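Kitchen and Pantry board > Benchtops, sinks and surfaces
Thread: Marble benchtop, six months in — would you do it again?

quollandcrumpet
Original poster

Evening all. I promised a few of you I'd come back and report once we'd lived with the marble for a while, so I've got a cuppa and the kids are in bed and away we go.

For those who missed the first thread, we pulled out a tired old laminate bench and went white marble, honed finish, through Stelik. I dithered for ages. My mum was dead against it, my sister was all for it, and my other half said he'd be happy with a sheet of ply if it meant I stopped leaving samples on the bed.

The short version is that I love it. The long version is that I've etched it in more than one spot, the first time with half a lemon on the second night (I cried a bit, I'll admit). These days I do all my chopping on a board and wipe up as I go, and most of the marks only show when the light comes in low around breakfast. Rolling pastry on it is pure joy, especially in summer when everything else in the house is warm.
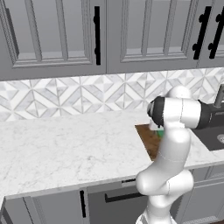 White marble with the brown wooden board.

What I'd like to know from you old hands is how often you reseal. The Stelik fellow said once a year, the tin says every six months, and my neighbour has never done hers at all and it looks grand.

pegbag_annie

Oh, lovely to hear from you again! I was wondering how you'd got on. We've had ours 21 years (same house, same bench, two different husbands) and I reseal when water stops beading on it. Put a little puddle down, go and hang the washing out, come back and see if there's a dark patch under it. If there is, out comes the sealer. Some years that's been twice and some years not at all, it depends how much jam I've made.

As for the etching, give it time. You mind the first one terribly and by the tenth you couldn't find the first one if you tried.

tradie_in_thongs

I'll be the grump, then. I fit benchtops for a living and I try to talk nearly everyone out of marble for a family kitchen. Sealer slows down stains, fair enough, but it does nothing for etching, and people hear "sealed" and think they can leave a tomato on it overnight. Then they ring me. I had one in Villurance last June where they wanted the whole island rehoned after a single birthday party.

Granite or a decent porcelain slab will still look the same when your kids have moved out. I know it isn't as pretty.

quollandcrumpet
Original poster

Ha, you did warn me last time, tradie, and I went and did it anyway! I take the point about the sealer. I had thought it would help with the lemon business, so that's me told.

Annie, I'm going to try the puddle trick in the morning before anyone's up.

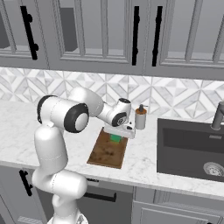

I should have said about the colour as well, because two people messaged me about it. We went with light grey for the rest of the kitchen after living with sample pots on the wall for most of the winter. I'd wanted a proper cream, but next to white stone it looked like old teeth. The grey we settled on was Lemieux, in the washable low sheen, and I had them knock it back a bit at the counter. It does go slightly blue late in the arvo but I've grown fond of that.

fennel_and_fog

Can I gently disagree with tradie? I had granite for years and never warmed to it. It was tough as boots and I felt nothing when I walked in. My marble cost me 78 dollars in poultice and polishing powder over the whole time I've had it, and I've enjoyed it every single day. A kitchen's allowed to have a few marks. My nan's table had more than 60 years of them.

tradie_in_thongs

No argument about your nan's table, mate. Tables are cheaper to sand, that's all I'm saying.

pegbag_annie

For the etches that do bother you, I've used the Arkaris powder with a damp felt pad, very light pressure. It's meant for polished stone though, so on a honed bench go carefully or you'll end up with a shiny spot. Do a test somewhere behind the toaster first.

quollandcrumpet
Original poster

Puddle report: dark patch by the sink, none anywhere else. Looks like I'm off to buy sealer. Does anyone have a favourite that doesn't stink the house out?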